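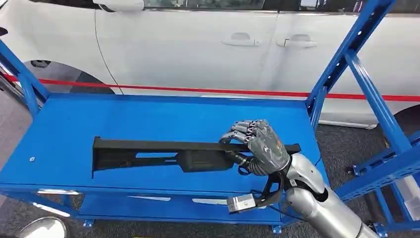
Open day at Skilton, notes for the group

January 7, 2023

Back from Skilton with sore feet and far too many brochures. I'm writing this up tonight while it's still fresh, mainly for those of you who couldn't come (you were missed, and so was your half of the gas money!).

The demo I'd most wanted to see was the humanoid handling trim parts, and I got a good spot near the blue cart with the white car behind it. Four fingers over the top of the part, thumb tucked underneath, and a black cable looped at the wrist that I would dearly love to reroute. Their host told us the hand has been through 3,000 grasps on the bench, and that the fingertip pads get changed every 1,555, an oddly exact number that I forgot to ask more about. Cycle time on the slide was 12 seconds per part. They'd like 11 by March.

I also spent a good while looking lower down, at the feet and the carpet. We've always tested on bare concrete at Hillow, and I do wonder how much a soft floor changes things when the arm reaches out. 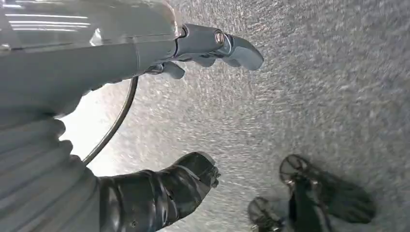 Áine Buckley thinks we should worry about the wrist first and leave the floor alone until we have our own numbers from the Minenik hand. She'd also like a second visit, with the Nic Aodha people along this time. I've written to Skilton to ask for a date.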